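Durkcombe Project Report: Collecting Demonstrations for Processor Handling
Posted 1 May 2021

1. Aim

The project builds a set of recorded examples from which a policy can learn to move a desktop processor between a parts fixture and its socket. Earlier work in our lab used Ludus, a simulator, and the policies trained there failed on contact. We therefore recorded on real hardware through April.

2. Workspace

The target is a Dell tower laid on its side on a slotted aluminum table with the side panel off. A dark gray 3D-printed fixture sits to the left of the case and holds small parts at known positions. The arm carries a two-finger gripper. 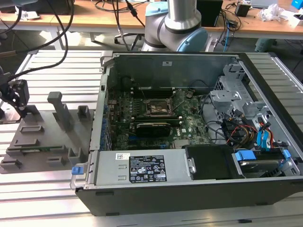 Reading time: 2 minutes

The fixture was designed in Dollico and went through 9 revisions. Early versions held the processor too tightly, and the gripper pulled the whole plate out of position on lift.

3. Recording

Each episode stores joint positions, gripper opening, and video from fixed cameras and a camera at the wrist. The operator drives the arm by hand controller. Episodes longer than 70 seconds are dropped. The wrist view carries most of the alignment information once the processor is between the fingers, but the gripper hides part of the fixture from it.
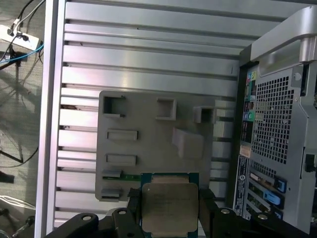
4. Data Set

We kept 1,700 episodes. A further 200 were set aside for testing and were never used in training. Labels were added in Parisi, with one tag each for grasp, transfer, placement, and release. Failed grasps were kept and tagged, as the policy needs examples of recovery.

The start state matters more than we expected. With the socket empty and its lever raised, the processor begins flat in its recess on the fixture, heat spreader up. 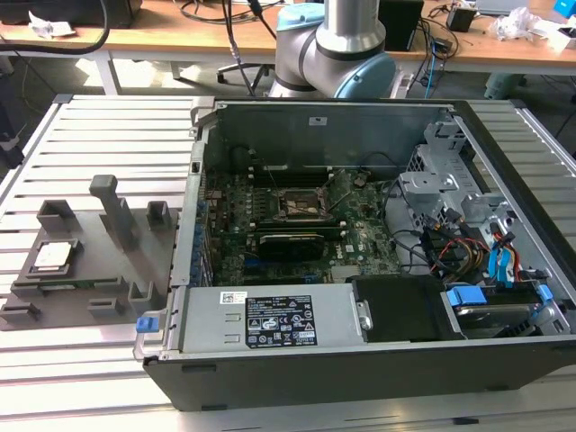 Small shifts of the fixture between sessions caused most of the bad labels. We now check its position against a saved reference before the first episode of each session. Lighting was not controlled and remains an open problem for the wrist camera.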